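Extended health coverage for registered counsellors: proposed change to the Homutgate plan

Members' Forum > Benefits and Access to Care

Posted by S_Hafstein, 21 Apr 2025

The plan administrator has circulated a proposal under which psychotherapy claims would be reimbursed only where the practitioner is a registered psychologist or a registered social worker. Canadian certified counsellors would be removed from the list of eligible providers at the October renewal. Members are invited to set out their views in this thread before the consultation closes.

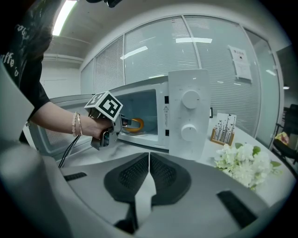

Leden_Member wrote:
The proposal ought to be withdrawn. I have been seeing a certified counsellor at the Leden clinic for generalized anxiety, and the therapeutic relationship is the principal reason I have continued. To be told that I must begin again with another practitioner, with a new intake and a new waiting list, would be a considerable setback. The circular makes no mention of transitional arrangements for persons already in treatment.

T. Vigfúsdóttir wrote:
I have some sympathy with the previous post but do not agree that the proposal should be withdrawn outright. In provinces where the title of counsellor is not regulated, a member with a complaint may have no statutory college to which it can be directed. A voluntary association can remove a person from its own register; it cannot prevent that person from continuing to practise. A plan is entitled to take that into account.

Leden_Member wrote:
With respect, certification requires a graduate degree, a supervised practicum and adherence to a code of ethics. My counsellor meets all of these.

T. Vigfúsdóttir wrote:
I do not doubt it. My point concerned recourse and was not intended as a comment on any individual's competence.

flarard_north wrote:
May I raise the matter of supply. In the Flarard district there are 2 registered psychologists accepting new adult clients, and one of those offers assessments only. The annual maximum for psychological services is $500, and at the usual hourly fee that sum is exhausted before a course of cognitive behavioural therapy is properly under way. A counsellor's fee is lower, and the same maximum pays for additional sessions. The effect of the change for northern members would be less treatment for the same premium.

Moderator (Benefits) wrote:
For the information of all participants: the $500 maximum is under separate review and is outside the scope of this consultation. Comments on it may be sent to the plan office in writing.

flarard_north wrote:
I understand the ruling, but the two questions can hardly be considered apart. If the maximum were raised to $3,000, as other plans have done, many of us would withdraw our objection.

K.R. Oland wrote:
Has any consideration been given to virtual appointments? I live a long way from the nearest office and have received treatment for depression by video for some time. A registered social worker licensed in this province can see members anywhere within it. I found the first few sessions awkward and the remainder quite satisfactory.

flarard_north wrote:
Video is of limited use where the connection fails every second afternoon. It is also unsuitable for members who have no private room at home.

S_Hafstein wrote:
Thank you all for the contributions to date. I have asked the administrator how many current claimants would be affected and have been advised that the figure is 94. I have also asked whether those members could remain with their present practitioners until treatment is complete, and a written reply has been promised.

Leden_Member wrote:
That would address my own case, and I would be grateful to see the reply posted in full. I remain opposed to the change for new claimants.

T. Vigfúsdóttir wrote:
I would support a transitional provision on those terms, provided an end date is stated.

Moderator (Benefits) wrote:
Members are reminded not to name individual practitioners or to disclose the health information of others. Submissions may also be sent by post, addressed to Skarphéðinn Hafstein, Homutgate Members' Office. The thread will stay open until the administrator's reply has been received.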